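Washing Powder

Reference Desk, Wadberg Household Encyclopedia
Last revised in March

Washing powder is a dry cleaning agent used to remove soil and stains from cloth. It is made of surfactants, which loosen grease, and builders, which soften the water so that the surfactants can work. Many powders also hold enzymes and an oxygen bleach. The town of Surnport had a soap works as early as 1627, but its product was a hard bar that had to be grated by hand before use.

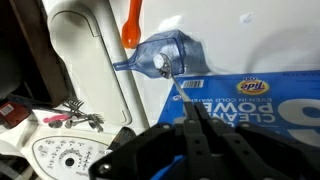
Why is the dose raised in hard water?
Calcium and magnesium in the water bind to part of the detergent, so a larger amount is needed to do the same work.

Powder was first sold loose, by weight, in market towns such as Korletey. Boxed powder took its place once card cartons became cheap - a change that also brought printed washing directions into the home. The Jakham mill, which had 14 drying towers and 600 workers at its peak, sold two grades, one for white linen and one for wool. 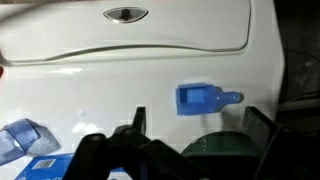 The wool grade contained no bleach and was milder, as strong alkali damages animal fibers. Powder of either grade was stored in a dry place, because damp air causes the grains to cake.

Contact the Reference Desk | Copyright Wadberg Household Encyclopedia | Back to top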